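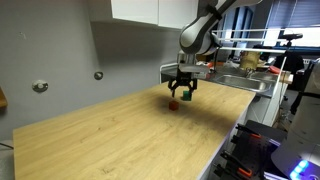 **Ticket 331 — el planificador rechaza el agarre del cubo verde**
Proyecto: Tamach (apilado, verde sobre rojo)
Componente: planificación / escena de colisión
Estado: cerrado, con dos tareas pendientes
Abierto: 28 de junio de 2019

### Síntoma

El brazo llega al pre-agarre sin problema, se queda encima del cubo verde con la pinza abierta y ahí se planta. El tramo cartesiano de bajada devuelve fracción 0 o casi. Reintenta, vuelve a fallar, el árbol de comportamiento salta a `recover` y a casa. Con el cubo rojo a veces baja, a veces no. Ayer iba todo.

Log, recortado:

```
[INFO] task: pick(green)
[INFO] pregrasp reached
[WARN] cartesian path: fraction 0.04
[WARN] contact: finger_left <-> octomap
[WARN] contact: finger_right <-> octomap
[ERROR] pick(green) aborted: no valid approach
[INFO] recover -> home
```

### Lo que ya he mirado

- Cinemática inversa: bien. Hay solución para la pose de agarre, la he sacado a mano con el servicio y sale a la primera. No es alcance.
- Límites articulares: lejos de todos. Muñeca cómoda.
- Pose del cubo: el detector la da estable, sin saltos entre fotogramas. La superpongo a la nube y cae encima.
- Modelo de la pinza: el URDF de siempre, sin cambios en el repo desde enero.
- Reiniciar el nodo de planificación: arregla UNA bajada. Luego otra vez igual. Esto ya huele a octomap.

Desactivo colisiones dedo/octomap en la matriz, solo para probar, a velocidad mínima y con la mano en la seta. Baja, cierra, sube. O sea que el movimiento es bueno y lo que está mal es lo que el planificador cree que hay en la mesa. Vuelvo a activarlas. **No dejar esto así en la rama principal**, que ya nos conocemos.

### Seguimiento 1

Pinto el octomap en el visor. Hay una costra de vóxeles ocupados alrededor del cubo verde, como una caja más grande que el cubo, y una mancha suelta por la zona del rojo. La mesa en sí está plana y donde toca.

Dos hipótesis:

1. La sombra del brazo sobre la madera mete ruido en la profundidad. Me parecia la buena al principio.
2. El filtro propio (el que borra el robot de la nube) no está borrando los dedos y los estamos metiendo en el mapa como obstáculo.

Para la 1: tapo la luz, repito, misma costra. Muevo el brazo a casa, limpio el mapa, sin brazo delante la nube sale limpia. La sombra no es, o no solo.

Para la 2: limpio el mapa con el brazo en pre-agarre y miro cómo se rellena. Los vóxeles aparecen primero pegados a la punta de los dedos y luego se quedan ahí cuando la pinza se mueve. Es esto.

### Seguimiento 2

Marcas de tiempo. La nube llega con un sello unos 300 ms por delante del estado articular. El filtro pide la transformada para ese instante, no la encuentra, y en vez de esperar coge la última disponible. Resultado: borra la pinza de donde estaba, y la pinza de verdad se queda en la nube. En parado no se nota, en cuanto se mueve deja rastro.

Por qué ayer iba: ayer el driver de la cámara corría en el mismo equipo que el control. Se pasó al otro, Jendley, para descargar CPU, y nadie comprobó el reloj. Jendley no tenía el servicio de hora levantado. Tampoco avisaba, claro.

```
$ chronyc tracking
506 Cannot talk to daemon
```

Pues eso.

### Seguimiento 3

Servicio de hora arriba en Jendley, apuntando al equipo de control. Dejo que converja. Repito sin tocar nada más:

- 18 bajadas seguidas sobre el verde: todas planifican, ninguna con contacto dedo/octomap.
- 7 sobre el rojo, igual.
- Secuencia completa de apilado: llega al final. La colocación queda algo ladeada pero eso es otro ticket (el del offset de la pinza, sigue abierto).

Además, dos cambios en la rama `fix/self-filter-stamp`:

```yaml
self_filter:
 wait_for_transform: true
 transform_timeout: 0.1
 drop_cloud_on_timeout: true
 padding_fingers: 0.012
```

Con `drop_cloud_on_timeout` prefiero perder una nube a meter una mala en el mapa. El padding de dedos estaba a cero, no sé desde cuándo. Ojo con subirlo más: si te pasas, el filtro se come también los puntos del cubo al acercarse.

Y un borrado local del octomap antes de cada `pick`, solo la región del objeto. Es un parche, lo sé. El nodo Resell ya lo hace al reintentar, así que reutilizo su llamada y listo.

### Causa

Relojes desincronizados entre el equipo de cámara y el de control → filtro propio con transformadas viejas → los dedos acaban como obstáculos en el octomap → la bajada choca contra el fantasma de la propia pinza.

### Pendiente

- [ ] Comprobación de desfase en el arranque: si el reloj se va más de 20 ms, no lanzar. Que falle con un mensaje legible, no con un `fraction 0.04`.
- [ ] Mirar si el paquete de calibración de Ó Riain usa la misma lógica de «última transformada disponible». Si la usa, las calibraciones hechas en movimiento son sospechosas y hay que repetirlas.
- [x] Restaurar la matriz de colisiones.
- [x] Servicio de hora habilitado al inicio en Jendley (probado con un reinicio).
- [x] Quitar el `sleep` que metí en el árbol para depurar.

Bag de la sesión en la carpeta del ticket, con nube, tf y estados articulares. Pesa bastante — no bajarlo por wifi. Si vuelve a salir el aviso de contacto con `octomap`, mirar primero `chronyc tracking` en los dos equipos y reabrir aqui mismo.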